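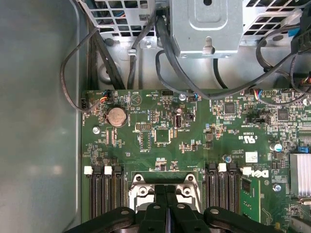

Tralton, April

Ticket: desktop loses time and settings, fan runs at full speed
Unit: office tower, front desk
Status: closed, part on order for spare

Reported problem

User says the clock is wrong every morning and the PC stops at a black screen asking to press F1. Once it gets into the system, the fan is loud and stays loud. The other desktops in the same row are fine. User has been setting the clock by hand for about 2 weeks.

Log

8:40 am. Booted with the case closed. Got the date and time prompt. Entered setup, corrected the clock, saved, shut down. Left the power strip off.

9:15 am. Powered on again. Clock had reset. Prompt came back. Fan at full speed from the start.

9:30 am. Unplugged everything, held the power button in for 20 seconds, took the side cover off. Coin cell is at the upper left of the board in a black holder. Fan header is just above it, the one with the small orange, blue and black wires. The thin black cable from it loops over by the side panel, so watch your sleeve and the cover on that side.

9:40 am. Took the coin cell out with a plastic pick. Meter read well under 2 volts. A good one should be close to 3. Face has light scuffs, no use reading anything into that. Wiped the contact with a dry cloth and put in a new cell from the Batton pack in the second drawer.

9:50 am. First boot with the new cell. Set clock, loaded defaults, saved. Shut down, power strip off for 31 minutes.

10:25 am. Clock held. No F1 prompt. Fan still loud.

10:35 am. Powered down, unplugged. Pulled the fan connector and pushed it back on straight. It had not been all the way down on one side. Did not touch the white multi-pin connector near the top center or the black cables running over the case floor.

10:45 am. Booted. Fan spins up, then drops after a few seconds. Speed shows in setup now, before it showed 0.

11:20 am. Cover back on. Ran the Cemel print job and the usual programs with the user watching. No noise complaint.

Update, next morning

Clock correct, no prompt, fan quiet. User confirmed by phone.

Notes for whoever gets the next one

Same model is in use at the Võ office, 7 units, all bought together. If one of them starts losing time, swap the cell first and check the fan plug while the cover is off. Use a plastic pick on the holder. A metal screwdriver will slip and mark the board.

Setup password is the usual one. After loading defaults, boot order goes back to network first, so move the hard drive to the top or the user will wait at startup.

Old cell is in the battery recycling tub. Pack in the drawer is down to 2, new pack requested.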